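3.2 Cell Setup and Upkeep

2025-08-29
By Oluwaseun Ezeani 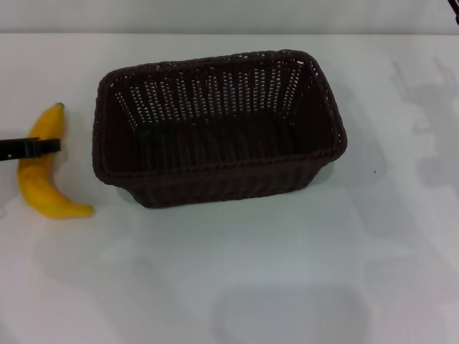 Figure 3. The Fuden cell during a pick-and-place run, seen from the head camera.

The Fuden cell was set up once in January and then kept running by one operator under a fixed routine. Most of our lost time came from small changes in the cell between sessions, so we describe the routine in some detail. The work surface is a white tabletop against a light gray wall. We chose this background because it gives the segmentation step an easy start, and a yellow banana or a dark brown woven basket separates from it with no tuning (Figure 3). Shadows are harder. A soft gray shadow falls under the front and left edges of the basket, and in early sessions the detector often took that shadow as part of the rim. We lowered the gain on the head camera and moved the lamp higher, which removed most of these errors.

Each session starts with a check of the gripper fingers. The fingers are black, flat and long, and they reach the object from the side. The pads wear at the tip, where they meet the object. A worn pad still closes fully, so the controller reports a normal grasp, but the object slides during the lift. We found no useful warning of this in the motor current. The operator therefore checks the pads by hand and changes both together after 70 hours of motion. Changing only one pad left the pair uneven and moved the closing point to one side.

The finger screws are tightened to the same torque at every pad change and marked with a paint pen. Before we did this, a loose screw on the left finger cost us most of a day. The finger could rock slightly under load, and the error looked like a calibration fault. The arm was recalibrated twice before the screw was found.

Calibration uses a printed board placed at 2 fixed positions on the table. The arm touches the board corners with a pointed tool, and the offsets are saved with the session log. If an offset has changed by more than the limit in Table 2, the operator checks the base bolts and the head mount, in that order, and repeats the procedure. The head mount was the usual cause. Its clamp was replaced with a Riviere two-bolt clamp in the third week, and the drift stopped.

The table is wiped with a dry cloth before the first trial. Small specks on the surface do not affect grasping, but they sometimes appeared as objects in the depth map when the minimum object size was set too low. We raised the minimum size and kept the wiping step anyway.

Cables are routed behind the shoulder and tied at three points. The tie nearest the wrist is left with slack for full rotation. One wrist cable failed during the study. It had been tied too tightly after a pad change, and the break was inside the jacket, so the fault came and went with the wrist angle. We now rotate the wrist through its full range after any work on the arm and watch the encoder readings while it moves.

In total the cell logged 1,008 trials under this routine. Trials stopped by a hardware fault were repeated from the start and are not part of that number. The Ellamon controller wrote a fault code for each stop, and the operator added a short note by hand. The notes were more useful than the codes when we later sorted faults by cause. Section 3.3 gives the sorting rules.

Shares: 70

Related items
Pad wear in two-finger grippers
Head camera drift in the Clullus cell
Notes on wrist cable routing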